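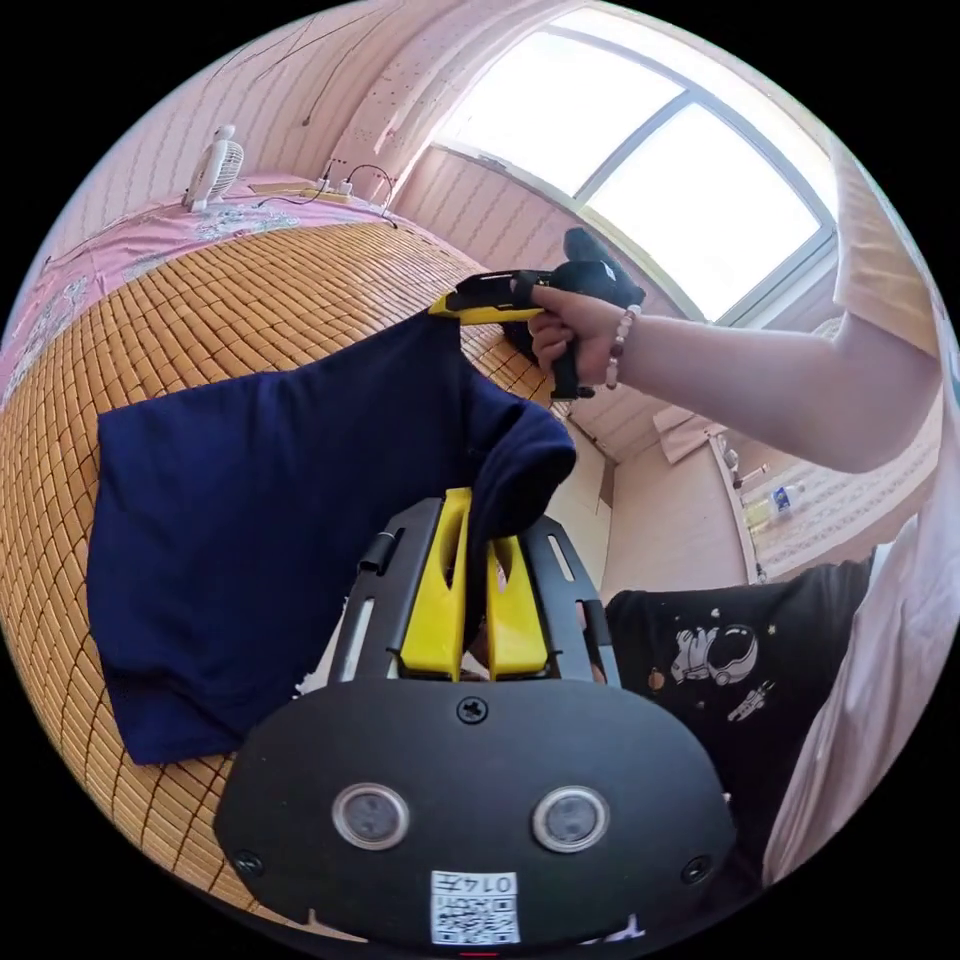
Gisau Woven Bamboo Bed Mat

A cool, flat sleeping surface for warm nights, and a handy place to fold laundry during the day. The Gisau mat lies on top of your mattress in place of a fitted sheet, or over one if you prefer. It rolls up for storage when the weather turns.

Sizes
Twin: 39 x 75 inches
Full: 53 x 75 inches
Queen: 60 x 80 inches

The width given is the width of the woven part. The cloth binding adds a little on each side.

What it's like to use

Bamboo does not hold heat the way a thick cotton pad does. The surface feels cool when you lie down and stays comfortable for most of the night. It is firmer than a sheet. Some customers sleep on it directly and some put a thin cotton sheet over the top. Either way works.

Many people leave the mat on the bed during the day and use it for sorting and folding. T-shirts lie flat on it and the hem does not sink into the bedding, so you can square up a shirt without chasing wrinkles. Fold on a clean, dry mat. Clothes straight from the washer should go on a rack first - damp fabric left on bamboo can leave a mark on both.

Before first use

Unroll the mat and wipe both sides with a damp cloth that has been wrung out well. Let it air in the shade until it is fully dry. A new mat has a light grassy smell that fades with airing. It may also curl at the ends. Roll it the opposite way for an hour, then lay it flat again.

Care

Wipe with a damp cloth. Do not machine wash, soak, bleach or iron. Dry away from direct sun. For dust between the tiles, use a vacuum with a soft brush. If a tile splinters, sand it lightly along the grain.

To store, roll the mat from the short end with the smooth side facing out and tie it loosely. Do not fold it. Keep it upright in a dry closet.

Shipping and returns

Orders leave our Stornisthorpe warehouse within 2 business days. Twin and Full mats ship rolled in one carton. The Queen ships in a longer carton and may take up to 14 days to arrive. Unused mats can be returned in the original carton. We can't take back a mat that has been slept on.

Related items

McGrath cotton mat cover, Twin and Full only
Itport storage ties, pack of 2

Customer note

"Bought the Full in May for the guest room and ended up moving it to our own bed. Good for folding too. The binding on one corner was loose and they sent a replacement." - Katalin Kun

Page updated July 2, 2020. Colors vary slightly from mat to mat.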